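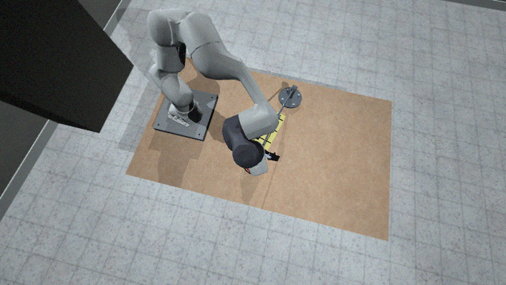

Will a robot take the jobs of the people who work here?

The robot takes some tasks, and the people keep their employment. Since our first robot arm started work in July, everybody who was on the packing benches before is still with us, and most of them have a different day now.

About Gasadlow

Gasadlow is a contract packing and assembly company. Our customers send us small parts, and we sort them, put them in trays, check them, label them and send them on. We have 61 employees in two buildings. The larger one is the packing hall on Marquez Road. The smaller one is where we plan new work and where the test area is.

Most of what we pack is light and not very interesting to look at: clips, caps, sensor housings, spare parts for garden pumps. A customer does not think much about these things until one is missing from the box. Our work is that the box is complete.

Why we began with automation

For many years, all trays were filled by hand. A good packer can do this very fast, but the movement is the same one the whole shift, and it is hard on the wrist and the shoulder. Several colleagues had pain which did not go away at the weekend. We tried shorter turns at the bench, better chairs and lower tables. These helped a little.

So we asked the packers which task they would give away first if they could choose. Of the 60 answers we received, 52 named the same one: filling the gridded trays. This was the task we gave to the robot. We did not start with the task that would save the most money, and our accountant still reminds us of it.

How we prepare a new job

Before an arm does anything in the hall, we build the job on the computer. The planning program is called Rirkovell. In it we place a model of the arm and of the parts it has to work with, and then we try the movements. An arm that hits something in the program costs us nothing, and we can move a stand or change an angle in a few minutes.

The packers sit with us for this stage. In the beginning we invited them only at the end, to see the finished plan, and this was a mistake. One packer saw at once that our tray was turned the wrong way for the person who must take it out. Now two people from the bench are with every new job from the first morning, and these hours are paid as normal working hours.

When the plan is ready, we run it slowly in the test area, then in the hall beside a bench that still works by hand. Only after this do we change the shift plan.

What is different for our people

Packers who worked only at the trays now look after a cell. They bring the parts, start the program, check the first tray of each batch and stop the arm when something is not right. Everybody in the hall is allowed to stop it, also the students who come in summer, and no one has to explain the stop to a manager before the arm is still.

Training takes place during the shift. We use the Niltanard course, which has a part in the classroom and a longer part at the machine. Nobody is obliged to take it. Some colleagues prefer to stay with hand packing, and there is still enough of it — soft bags, mixed orders and anything with a cable remain difficult to automate.

Pay does not go down when a task moves to the robot. After the course it goes up one step.

We do not want to say that everything is better. The hall is quieter at the cell, and some people miss the talking they had when four of them sat around one table. Waiting for a stopped machine is also tiring in its own way. After complaints in the first weeks, we moved the break table closer and let people change between the cell and the hand benches at midday. We are still trying different plans for the late shift.

Working with us

We look for packers, cell operators and one more person for planning. You do not need experience with robots. You need to be patient with small parts and willing to say when something looks wrong. Good English helps, but many of us learned it here, and the work instructions have large pictures.

Visitors from schools and other companies are welcome when they write to the office first. Please wear closed shoes and leave your bags at the front desk.

Page last changed: October 5, 2018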